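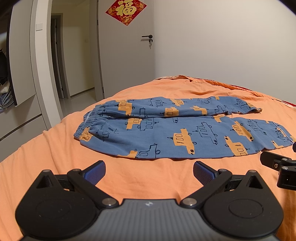 Figure 1. Blue printed trousers with a gathered elastic waistband.

Elastic Recovery in Children's Waistbands After Repeated Washing
Textile Studies, second-year project

Introduction
Parents often hand children's clothes on when they are outgrown, and a slack waistband is a common reason for throwing them out instead. We wanted to know how much of the slack comes from washing and how much from the way the elastic is sewn in.

Method
We bought plain knitted elastic from Altıntaş, a sewing supply shop in Trorkside, and cut it into strips 100 mm long. Half were sewn straight onto cotton with a zigzag stitch. The other half were threaded through a casing and stitched down only at the ends. All samples were washed at 40 degrees and dried flat. After every wash we stretched each one on a board, held it for 2 minutes, let it go and measured it again. We did 9 washes in all.

Results
Both types grew longer. The sewn-on samples had gained roughly 9 mm by the last wash, and most of that came early. The casing samples gained less, but two of them twisted inside the fabric and had to be pulled straight before measuring - this may have affected the readings.

Discussion
The needle probably damages some of the rubber threads when it goes through the elastic. We did not have a microscope to check this. Our stretching was also done by hand, so the force was not the same each time. The Trarnex tester in the main lab was booked until May, and we would use it if we repeated the work.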